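Neelam texted me at midnight on a Tuesday: the new Stallholm trailer was up, and was I awake? I was awake. I'd put more than 460 hours into the first game, mostly selling turnips, and I wasn't about to sleep through this.

So we watched it on the phone together, hitting play on three, which never works. She was always a second ahead, gasping at stuff I hadn't seen yet.

"Oh my God, she's got the lantern!"

"Who has? Neelam, WHO?"

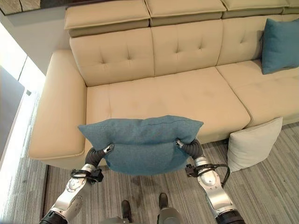 The beige sofa, with the blue cushion.

It was Bisht, the ferrywoman, my favorite, walking into the market at Cinari like she hadn't drowned at the end of chapter 4. I yelled. My sister Urmila banged on the wall.

Then the price came up, and the deluxe edition was 40 dollars more and the only one with the ferry in it. I said no way, Prukeo could keep their ferry. Neelam went very quiet.

"You bought it," I said.

"I bought two," she said.
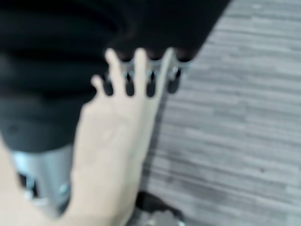 Black fabric and a row of little metal fittings.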